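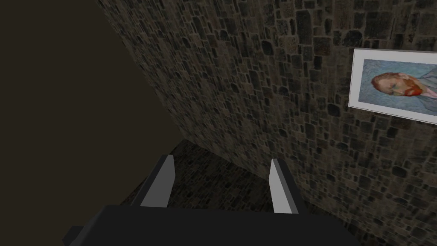

People keep asking me whether the machines can do the housework yet. I spent 16 January 2021 with the bedroom sim at Curken, so here's my expert answer: define housework.

The chore on the list was a phone on a nightstand. Pick it up, hand it over. My teenager does this 800 times a day without opening both eyes.

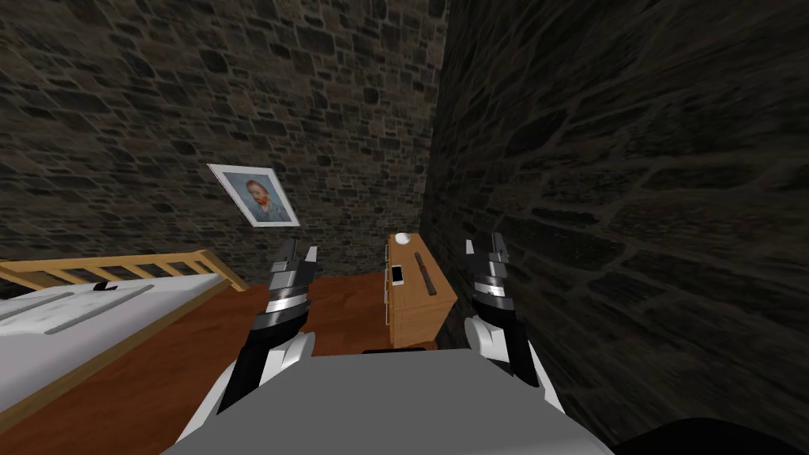 Two arms, by the way. I have two arms and I can't get the fitted sheet on either, so I'm trying to be fair.

Selvaraj Patwary, who tunes the thing, says reaching is the easy part. Knowing when to stop reaching is what ate his December.
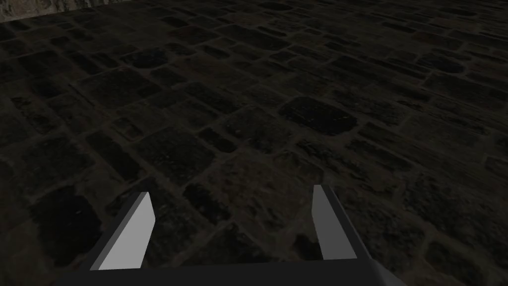
We're on run 3578. He told me that number the way other people mention a mortgage. 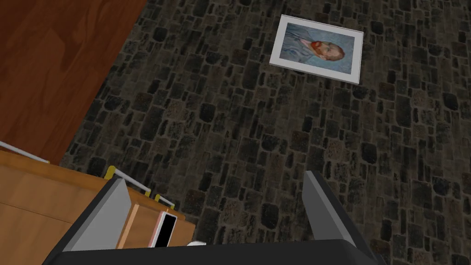 What I'd pay for today — a robot that finds my phone. What I'd pay for in 4 years — one that hides it again.

Verdict: don't fire yourself from the laundry.

Comments (3)

Mukis
so that's a no on dishes

Jayawardena
Our shop floor has the same problem, except the phone is a pallet.

Wunow
Does it dust? Asking for a shelf.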